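Ticket 2449
Product: Vekley simulation add-on for the Brirnivo pick-and-place kit
Opened by: Harish Joshi
Opened: 13 Sep 2026
Priority: normal
Status: waiting on customer

Summary
Wrist camera view goes into the container wall at the end of the approach move. Only happens with deep containers. Trays and flat bins run fine.

Reported by customer
We are on the trial license and deciding whether to buy the add-on for our packing line. The stock tray scenes work as the manual says. When I swap the tray for the laundry basket from the household pack, the approach stops too low, the log gives warning 3895 (target outside view margin) and the grasp is skipped. I have tried the default gripper and the narrow one. Same result. Restarting the simulator makes no difference.

Support, first reply
Thanks for the log. Warning 3895 comes up when the target touches the border of the camera image at the planning step. Please check the following and reply with what you find:
Container height in the scene settings. The household pack does not fill this in, so it stays at the tray value.
Approach offset. Default is 56 mm, measured from the container floor.
Object pack version. It should be 6 or later.

Customer reply
Height was at the tray value, you were right. I set it from the basket model and the view no longer ends up in the wall. Pack version is 6. I left the offset alone. The warning still comes up with the sweet potato — the other produce I tried is OK now. Wrist camera image from the latest run is attached.
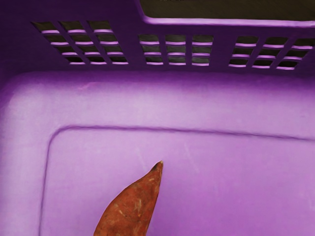
I also ran it with the Tirkden planner in place of the default one and got the same warning, so I don't think the planner is the cause. Can the margin be changed on a trial license? The setting is grayed out for me.

Support, second reply
The sweet potato runs past the bottom border of that image, so the warning is correct for this pose. The margin is locked on trial licenses, but you don't need it here. Raise the approach offset in small steps until the whole object is in view, then save the pose as a new preset. Leave the default preset as it is or the tray scenes will pick up the change.

I have passed the blank container height to Tsai on the object pack team. It should be filled in from the model or at least give an error on load.

Please send the log from the next run, with the saved preset. Ticket stays open until then.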